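## Tooling: the new segment marker in Jaber

Jaber, our replay and labeling tool, picked up a change this month that people have been asking for since spring. It now proposes where one segment ends and the next begins, using finger opening and camera motion together. The old version looked at finger opening only, and it split a recording every time an operator adjusted their grip.

Hajnalka Pálfi wrote the new marker and tested it on tabletop recordings from the hand-held gripper. Frames tagged "open" are the easy case. The two purple fingers are apart, the coaster and the mug with the yellow handle are in view between and beyond them, and there is nothing in the gap to confuse the width estimate.
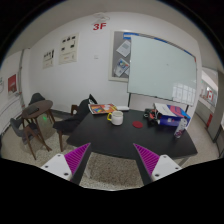

### Where it still needs a person

Clear plastic is harder. With a drink bottle between the fingers, the object mask tends to stop at the printed wrap and leave out the transparent shoulders, so the tool places the top of the bottle too low. The black cap then comes back as a separate object. Hajnalka has added a merge rule for parts that share a vertical axis - it is off by default, and you turn it on under Masks.

The ribbed pads also get pulled into the object mask now and then. If you see magenta at the edge of a mask, rerun that segment with the finger template loaded. 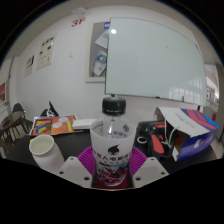 ### Getting the update

- Pull the latest Jaber build and restart the Dolton server. Old projects open without conversion.
- Set the minimum segment length to 15 frames. The default of 4 is too short for hand-held work.
- Projects with more than 40 recordings should be run overnight.
- Send bad splits to Nesma Kabbaj with the recording name and frame number. She is collecting them for the next round of fixes.

Nesma will go through the merge rule on Wednesday at 13:00 in the Sollelero room. Bring a project of your own if you have one open.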